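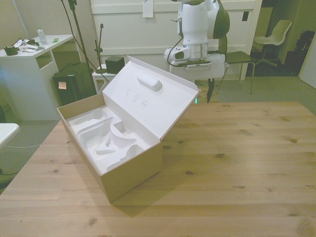
Open box, white moulded insert

Hi, I'm Solange Courtois, and I run Silum, a little school for grown-ups who want to speak French without breaking into a sweat. We teach out of two rooms above the hardware store in Raltholm (the door sticks, give it a good shove!).

I started with one class of nine people in my living room, most of them parents with kids in French immersion who couldn't help with the homework. My neighbour brought butter tarts. We conjugated être until ten at night and I was hooked.

Bastien Delorme came on board the next October and took over the beginners, thank goodness, as he has far more patience than I do. Romain Brunet teaches the Tuque Hour, our winter conversation group — it's a walk by the river, rain or snow, and you're allowed to complain about the cold as long as you do it in French. 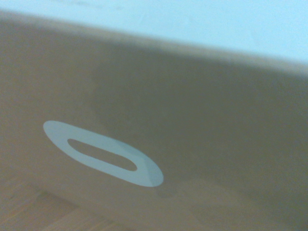
Cardboard panel, pale oval ring

We also put out a newsletter, Zumau, with recipes, crosswords and students' own stories. Gaëtan Lefèvre edits it and is very kind about missing accents.

Classes cost $20 a session and you can drop in whenever you like. There's no test and no textbook to buy. If you're not sure of your level, phone me and we'll have a chat, half in English if need be. The kettle's on from six and parking is free behind the library.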